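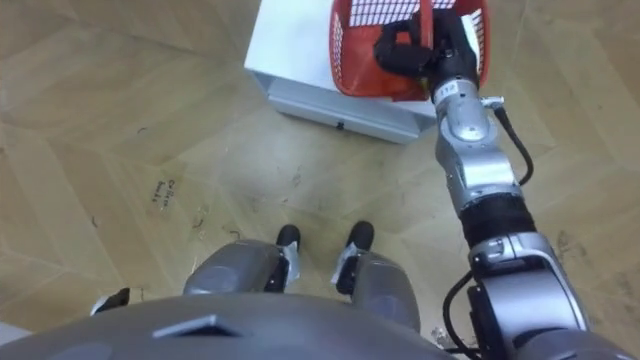
Red basket, white cabinet and the parquet floor.

Questions I get asked about our weeks in Skulside

I've been going to Skulside with my family for years now, and since I started writing about it here my inbox has filled up with much the same questions. So I've put my answers in one place (and yes, I do still read the emails!).

When should we go?

November, if you can bear the wind. I know that sounds mad for a seaside holiday, but the cottages drop their prices, you can park right by the harbour and the light in the late afternoon is gorgeous. Summer is lovely too, only you'll be queuing for chips with half the county. If you've got little ones who want to paddle, go in June before the schools break up.

How do we get there without a car?

Train to Jamwood, then the 50 bus, which takes the coast road and is a treat in itself if you sit upstairs on the left. The last one leaves in the early evening, so don't dawdle over your tea at the station. We missed it once and the taxi cost more than the train tickets had. Akua Osei wrote in to say the driver will let you off at the top of the hill if you ask nicely, and that saves a good bit of walking with bags.

Where do you stay?

We rent a ground-floor flat behind the church. Dace Priedītis has it, and she answers messages quickly, usually with a list of what's in season at the farm shop. It sleeps four if two of you are small. There's no telly worth mentioning, but there are board games, most of them with all their pieces.

Is it all right with a dog?

Very. Dogs are allowed on the north beach all year round and on the south one outside the summer months. Most of the cafés put a bowl out. Ask before you book a cottage, though, as a few owners have gone off the idea.

What do you pack that other people forget?

A torch, for the lane back from the pub. Slippers, always. Half the places to let round there have bare floors and my feet never forgive me. I also take a sharp kitchen knife wrapped in a tea towel, because I have yet to rent a holiday kitchen that had one.

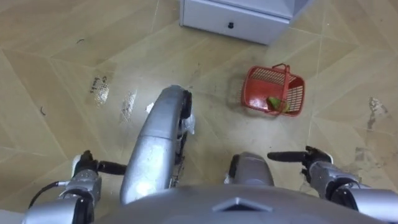
Oh, and a spare carrier bag or three for sandy things. You'll want them by the first evening.

Where's good to eat?

Vinum for a proper night out. It's tiny, so book ahead, and have the fish whatever it happens to be. For breakfast I like Owusu, up the steps from the harbour, where the porridge comes with stewed plums and nobody minds if you sit there till eleven with a book. Bring your own sandwiches for the cliff walk, as there's nothing to buy along the way.

How hard is the cliff walk?

Benedikt Grabner asked me this twice, so he must be worried! The climb from the beach is steep and then it's flat and grassy for miles. It took us a whole morning with plenty of stopping. Wear boots after rain. If your knees aren't up to it, there's a bench halfway with nearly the same view.

What if it pours?

The little museum has a good room on the old herring boats, and the library lets visitors in. Otherwise get the bus back to Jamwood for the covered market and come home with cheese.

Can you book a place for us?

Sorry, no. I only write about it. Do tell me how you got on, though, especially if you find somewhere decent for lunch on the Jamwood side, as I'm still looking.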